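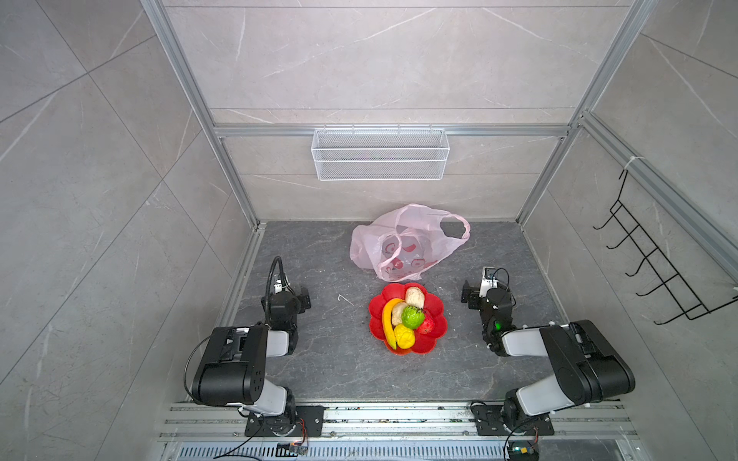 *Red plate, play produce, pink bag behind.*

# Putgate: plate and bag, produce set

Notes on the props and the layout for the produce set. Short for now, will fill in the gaps in May.

## What's in it

Bagging groceries, the pretend kind. Fruit and vegetables, one plate, one shopping bag. Pieces go between plate and bag. 700 clips in this part, 15 seconds each, all the same counter and walls.

Folder layout:

- `clips/` — the clips, numbered
- `stills/` — a few pictures, not every clip has one
- `props.csv` — one row per piece, name + color
- `notes.txt` — whatever got typed in on the day

## Props

| name in csv | what it is | notes |
|---|---|---|
| `plate_red` | red plate, flower shape, scalloped edge | plastic |
| `bag_pink` | thin pink plastic shopping bag, see-through, printed | use the loop handles |
| `banana` | yellow, long | tip is greenish brown |
| `garlic` | pale cream bulb | |
| `ginger` | small, beige | gets lost under the others |
| `green_ridged` | green, ridges | see below |
| `apple_red` | red apple | |
| `lemon` | yellow, bumpy | |

All the produce is artifical. Don't use this set to learn anything about bruising, ripeness or weight.

`green_ridged`: could be a bitter gourd, could be a custard apple. The Clolex list and the Miranda list had different names for it, so the csv uses a plain one. Please don't rename it.

## Setup

1. Bag toward the back or the middle of the counter, mouth open. Don't smooth it flat.
2. Plate near the bag. Front or right side, both are fine.
3. Produce on the plate, piled. No fixed order.
4. Wire basket and hooks on the walls stay where they are, not part of the task. No rows for them in the csv.

The bag is the fussy part. Folds never land the same way twice, and the print on the plastic makes the edge of the opening hard to pick out in some clips. If you are labeling the opening, mark the rim and ignore the print. 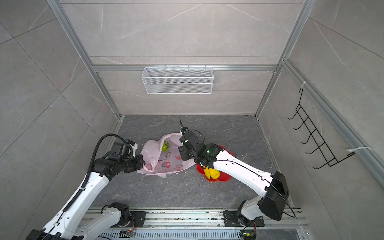 Meltgate asked whether a piece counts as bagged if it can still be seen through the opening, and whether the handles have to be up. Seen through the opening is fine, they were told — inside the rim is inside. Handles don't matter for the label.

## Labels

- `on_plate` — touching the plate or resting on another piece that is
- `in_bag` — whole piece inside the rim
- `held` — off the plate, off the bag, off the counter
- `on_counter` — none of the above

Half in, half out of the bag: use `on_counter` if it rests on the counter, otherwise leave it blank. There are 9 blanks at the moment, listed at the bottom of `notes.txt`.

## Known problems

- 3 clips have `lemon` and `banana` swapped in the labels. Not fixed yet.
- `ginger` is missing from a lot of the first clips, it was under the garlic and didnt get labeled.
- Yellow pieces next to each other on the plate are easy to mix up. Check the shape, not the color.
- Bag color shifts with the light, anywhere from pale to strong pink. Same csv name throughout.

## Changes

27 April 2019 — first upload, props table added, label names made lower case.

Next: redo the ginger labels, then the swapped ones.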